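Isdale Residents' Help Board
Household and Recreation

Removing scuffs and marks from shared play equipment
Posted by Irja Valtonen, 7:40 p.m.

Our building association maintains a game room for 38 households. The equipment includes plastic bowling pins, balls and several light-colored surfaces. The room will be inspected in October, and I have been asked to prepare a written cleaning procedure. I would like to know which products are acceptable on older plastic and what should be done about marks that do not come off with a damp cloth. Children under five use the room, so strong solvents are not an option.

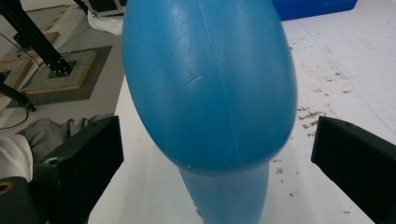 Is dish soap sufficient for routine cleaning of hard plastic?
Dish soap in warm water is sufficient for weekly use, provided that the item is rinsed and dried with a clean towel.

I have taken that much from the leaflet supplied by our management office in Derkham. The leaflet does not address scratches or old stains.

Nadja Hollenstein
Scratches cannot be cleaned away, and the procedure should state this plainly. Abrasive pads will dull the finish and make later marks more visible. For surface scuffs, apply a paste of baking soda and water with a soft cloth, using light pressure, and rinse. Test a small area first - printed items in particular may lose color.

White surfaces require a separate entry in your procedure. Brown marks may be food, soil or old adhesive, and each responds differently. Begin with soap and water. If the mark remains, apply rubbing alcohol to a cotton pad and work from the outside of the mark inward. Open a window, and keep the room closed to children until the surface is dry. 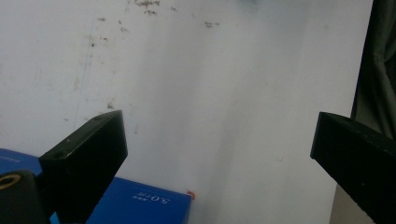 Brownish marks and specks on a white surface.

Gion Hofstetter
We use the same soap for everything in the Leka building and have had no complaints. Melamine sponges also work.

Shiela Dizon
I would advise caution regarding the previous reply. Melamine sponges are a fine abrasive and should not be used on glossy plastic. I would also allow 2 people for the work and record the date of each cleaning on a sheet kept in the room.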